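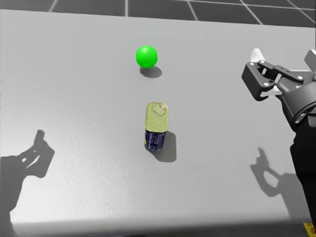 2018년 9월 26일. De Haan 제어기로 갈아끼우고 첫날. 지난주까지 쓰던 Tonero 제어기랑 같은 씬, 같은 동작으로 붙여보는게 오늘 할 일. 씬은 Larkstead 시뮬레이터의 테이블 씬 그대로 쓰고 조명도 안 건드림. 캔 하나, 초록 공 하나. 공은 잡는 대상 아니고 기준점으로 둔 것. 조명 안 건드린 건 나중에 좀 후회함. 양쪽 팔 그림자가 테이블에 시커멓게 깔리는데 왼쪽 팔은 화면에 없고 그림자만 들어와 있어서, 세그멘테이션이 그 그림자를 물체로 집어냄. 캔 그림자도 진해서 캔 마스크에 붙었다 떨어졌다 한다. 제어기 비교하려던 날인데 오전을 비전에 다 썼다.

설정 메모 (다음에 까먹을까봐)
- 제어 주기 100 Hz, 두 제어기 동일
- 캔 질량 454 g로 고정. 기본값이 터무니없이 가벼워서 바꿈
- 마찰계수는 Larkstead 기본값. 패드쪽만 살짝 올렸다가 다시 원복
- 오른팔만 움직임. 왼팔은 대기 자세에서 홀드
- 그리퍼는 2지, 손끝 패드 있는 버전. 두 제어기 모두 같은 모델 파일
- 카메라 포즈는 Timaleo로 뽑은 외부 파라미터. 파일 두 벌 있으니 주의, 날짜 늦은 쪽이 맞음

오전. De Haan 드라이버 올리는데 관절 순서가 Tonero랑 다르다. 매뉴얼에는 있음. 내가 안 읽음. 손목 두 축이 바뀐 채로 첫 명령 보내서 팔이 테이블 쪽으로 접혀 들어갔다. 시뮬이라 다행이지 실기였으면 패드 새로 사야했다. 매핑 테이블 하나 만들어서 설정 폴더에 넣어둠. 부호도 하나 반대라서 같이 처리함. 실기로 옮길 때 이 부호 꼭 다시 확인할 것!! 시뮬 모델 쪽에서 뒤집혀 있는건지 드라이버가 뒤집는건지 아직 모름.

그림자 문제는 일단 깊이로 막았다. 테이블 평면 맞추고 평면 위로 올라온 점만 남기면 그림자는 다 날아감. 당연한 얘긴데 컬러만으로 해보자고 고집부린게 나다. 다만 깊이 쓰면 캔 위쪽 금색 뚜껑이 좀 불안하다. 렌더러 깊이는 깨끗하니까 시뮬에서는 티가 안 나지만 실제 센서면 금속 뚜껑에서 구멍이 숭숭 날게 뻔함. 그래서 뚜껑은 컬러, 몸통 아래쪽은 깊이로 섞어 쓰는 방식 생각중. 남색 라벨이랑 회색 테이블 대비는 좋은 편인데 라벨이랑 그림자는 둘 다 어두워서 경계가 애매하다. 임계값 하나로 퉁치려니 안되는 게 맞다.

접근 동작부터 비교.

Tonero: 속도 프로파일이 사다리꼴. 멈출 때 살짝 튄다. 캔 앞에서 감속 구간을 길게 주면 괜찮은데 그러면 전체가 늘어짐. 손끝 위치는 잘 맞음. 지난주 로그랑 겹쳐 그려도 거의 차이 없다.

De Haan: 저크 제한이 기본으로 켜져있음. 곡선은 예쁘다. 대신 목표 근처에서 오래 기어간다. 처음엔 멈춘 줄 알고 두번이나 중단시켰는데 로그 보니까 계속 가고 있었음. 도착 판정 허용오차를 너무 빡빡하게 잡은 탓. 느슨하게 하니 바로 나아짐. 허용오차 값은 설정파일에 주석으로 적어둠.

한 가지 더. 접근 방향을 정면 아래쪽에서 들어가게 하면 왼손가락이 캔 아랫부분에 먼저 가깝게 붙는다. 중심이 안 맞는거다. 처음엔 제어기 차이인 줄 알고 좋아했는데(비교 결과가 하나 나왔다 싶어서) Tonero로 돌려도 똑같이 나옴. 그러면 목표 자세 자체가 틀린거.

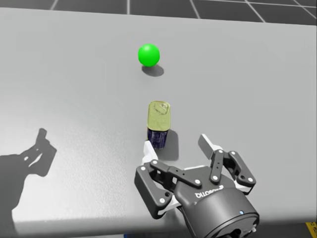
그림 2. 파지 직전. 왼쪽 패드가 캔 밑동에 거의 닿을 정도, 턱은 벌린 채.

원인 찾는데 한참 걸림. Timaleo 파라미터 파일 옛날 걸 읽고 있었다. 위에 주의라고 적어놓고 내가 걸림. 새 파일로 바꾸고 나니 중심이 눈에 띄게 맞는다. 완전히는 아님. 나머지 오차는 캔 자세 추정에서 오는 것 같은데, 모서리가 둥글어서 회전 추정이 프레임마다 조금씩 흔들린다. 평균 내서 쓰면 될 듯. 급한 건 아님.

※ 오전에 돌린 접근 로그는 전부 옛 파라미터라서 위치 오차 비교에는 쓰면 안됨. 속도 프로파일 비교에만 쓸 것. 폴더 이름 뒤에 old 붙여놨음.

점심 먹고 파지 비교.

조건: 같은 시작 자세, 같은 캔 위치, 닫기 명령은 위치 명령. 제어기마다 24회씩. 캔 위치는 안 바꿨다, 바꾸면 비전 오차가 섞여버려서. 공도 그대로. 공 위치를 매번 같이 기록해서 씬이 정말 안 움직였는지 체크용으로 썼는데 이건 해두길 잘함. 중간에 한번 씬 리셋이 덜 된 채로 돌아간 걸 공 좌표 보고 잡아냈다. 그 회차는 버리고 다시 돌림.

닫기 명령 보내고 양쪽 패드 접촉 신호 둘 다 뜰 때까지 걸린 시간으로 봤다. De Haan이 중앙값 241 ms. Tonero는 이보다 조금 빠른데 편차가 훨씬 크다. 빠른 건 엄청 빠르고 느린 건 왜 느린지 모르겠음. 명령 큐에 뭐가 끼는 것 같다. 타임스탬프를 제어기 쪽에서 찍는지 시뮬 쪽에서 찍는지에 따라서도 달라지는데 오늘은 둘 다 시뮬 시계로 통일함. 그래서 지난주 Tonero 숫자랑 직접 비교하면 안됨. 지난주 건 제어기 시계였음.

접촉 순서도 봤다. 양쪽 손가락이 동시에 닿는게 이상적인데 둘 다 왼쪽이 먼저. 위에 적은 중심 오차 때문일거고 제어기 탓은 아님. Tonero에서는 먼저 닿은 쪽이 캔을 살짝 밀고 나서 오른쪽이 닿고, De Haan에서는 미는 양이 적다. 저크 제한 덕인지 힘 상한 덕인지 구분이 안됨. 구분하려면 저크 제한 끄고 한 세트 더 돌려야 하는데 시간이 없다. 다음에.
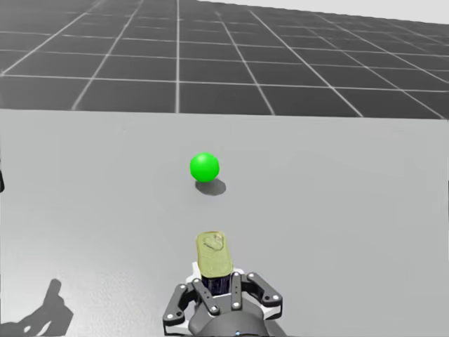

그림 3. 캔 물린 자세. 패드 사이에 캔, 건너편에 초록 공.

물고 나서가 더 재밌다. 물고 있는 상태에서 손가락 위치 로그를 보면 Tonero는 잔떨림이 있다. 화면으로 보면 전혀 안 보이고 그래프 확대해야 보임. 접촉 모델 문제일 수도 있어서 시뮬 스텝을 반으로 줄여봤는데 떨림이 줄긴 줄어도 없어지진 않음. De Haan은 같은 스텝에서 조용하다. 게인 차이라고 봐야 할 듯. Tonero 게인을 낮추면 조용해지는데 그러면 들 때 캔이 밀려 내려간다. 적당한 중간값이 있을텐데 오늘 찾은 건 마음에 안든다.

들어올리기. De Haan은 기본 힘 상한으로도 들린다. Tonero는 힘 상한이라는 개념이 따로 없고 전류 제한으로 흉내내야 해서 값 맞추는게 번거로움. 질량을 제대로 넣고 나니까 차이가 확 보인다. 기본 질량으로 돌렸으면 둘 다 멀쩡하게 들고 "차이 없음"이라고 썼을거다. 앞으로 물체 넣을 땐 질량부터 볼 것.

들고 옆으로 옮기는 동작은 몇 번만. 손목 돌릴 때 왼팔 대기 자세랑 가까워지는 구간이 있어서 충돌 체크가 걸린다. De Haan은 걸리면 그냥 정지하고 이유를 로그 맨 아래에 한줄 찍음. 이유 코드가 숫자라 매뉴얼 펴야함. Tonero는 문장으로 알려줘서 이건 Tonero 승. 왼팔 대기 자세를 더 뒤로 빼면 해결되고, 그러면 그림자도 테이블에서 좀 빠지니 일석이조. 왜 진작 안 했는지.

손목 카메라 얘기. 손목에 달면 그리퍼가 화면 아래를 크게 먹는다. 캔을 물고 나면 캔 아랫부분은 손가락에 가려서 자세 추정에 쓸 수 있는게 뚜껑밖에 없음. 뚜껑의 고리 모양이 그나마 특징점이 된다. 고정 카메라만으로 갈지 손목을 같이 쓸지는 실기에서 정하기로. 시뮬에서는 손목 쪽 지연을 안 넣었으니 지금 비교해봤자 손목한테 유리하게 나온다.

지금까지 생각
- 이 작업만 보면 De Haan 쪽으로 기운다. 물 때 조용하고 미는 양 적음
- 디버깅은 Tonero가 편하다. 로그가 사람 말임
- De Haan 라이선스가 장비당인지 좌석당인지 확인. 좌석당이면 얘기가 달라짐
- 실기 전환은 11월 전에는 무리. 부호 문제 정리되고 나서

남은 것
1. 저크 제한 끄고 파지 한 세트 더
2. Tonero 명령 큐 지연 원인. 일단 로그 레벨 올려서 하룻밤 돌려두고 감
3. 캔 눕혀놓고도 해볼 것. 오늘은 세운 것만 함
4. 옛 Timaleo 파일 지우기. 지우기 전에 다른 사람 쓰는지 물어보고
5. 조명 하나 더 넣은 씬 복사본. 원본은 건드리지 말것
6. 공도 잡아보기. 굴러가니까 접촉 순서 차이가 더 크게 보일듯

로그는 공유폴더 파지비교 밑에. 그래프 스크립트가 축 단위를 초로 찍는데 실제는 밀리초임, 내일 고침. 밤새 돌리는 것 때문에 작업용 PC 끄지 마세요.

댓글 4

비전파트
옛 Timaleo 파일 저희가 아직 씁니다 지우지 말아주세요ㅠㅠ 이번주 안에 옮길게요. 그리고 그림자는 깊이로 거르는 것도 좋은데 씬에서 그림자 끈 렌더를 한 벌 같이 뽑으면 마스크 정답으로 쓸 수 있어요.

제어2
부호 뒤집힌거 드라이버 쪽일 겁니다. 우리도 전에 당했음. 설정에 축 방향 옵션이 있는데 기본값이 버전마다 달라요. 매핑 테이블에서 뒤집지 말고 옵션에서 바꾸는게 나중에 덜 헷갈립니다.

작성자
오 감사합니다. 옵션으로 바꾸고 매핑 테이블에서는 뺐어요. 옛 파일은 그대로 두고 이름만 바꿔도 되나요? 또 잘못 읽을 것 같아서..

비전파트
이름 바꾸면 저희 스크립트가 깨져요. 새 파일 쪽 이름을 바꿔주세요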